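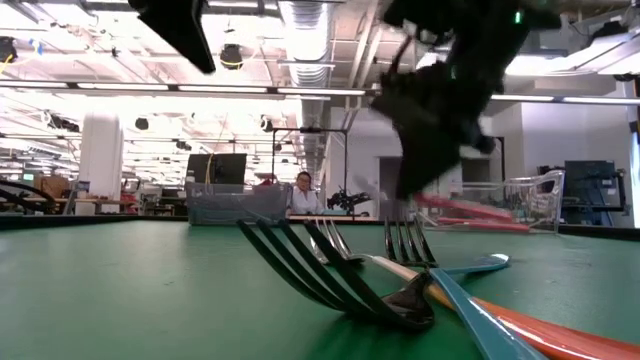
Plastic forks on a green tabletop.

Wostthorpe's summer street supper is coming back in June, and the organisers would very much like everybody to bring their own cutlery this time. Last year's supper sat 204 people down along the High Street, all the way from the chapel steps to the old Esano shoe shop, and by the end of a long and very cheerful evening there were 12 sacks of rubbish waiting by the bus shelter, most of them full of plates, cups and forks.

It was a lovely night all the same, and plenty of people have been asking since Christmas whether it would happen again. It will, with tables going out at 2 in the afternoon and food from 5 o'clock. The Říha bakery is doing the bread once more – including the caraway rolls that ran out so quickly last time – and the Alumora choir has promised a few songs before the puddings come round. 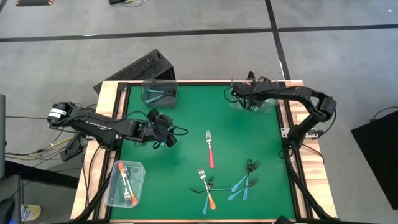

Forks and clear plastic containers on a worktable.

Anyone who would rather not carry knives and forks through the town can borrow a set from the church hall, where there are 66 sets of proper metal cutlery put by from the days of the pensioners' lunch club. They cost nothing to borrow, though the hall would be grateful to have them back the same evening, and a quick rinse under the tap would be very kindly received. Picnic sets, camping mugs and odd spoons from the back of the drawer are all perfectly welcome too.

Households are asked to bring one dish to share, with a little label saying what is in it, and something to sit on if they can manage it. Chairs from the school will be kept for older neighbours and for anyone with a baby on their lap.

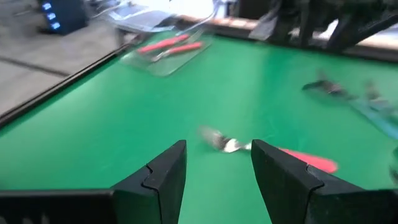
A green tabletop, seen close up.

The High Street will be closed to cars from noon, and the bus will stop at the library instead. If it pours – and it did make a good attempt last year – supper moves into the church hall. Names for tables can be left at the library desk until the end of May.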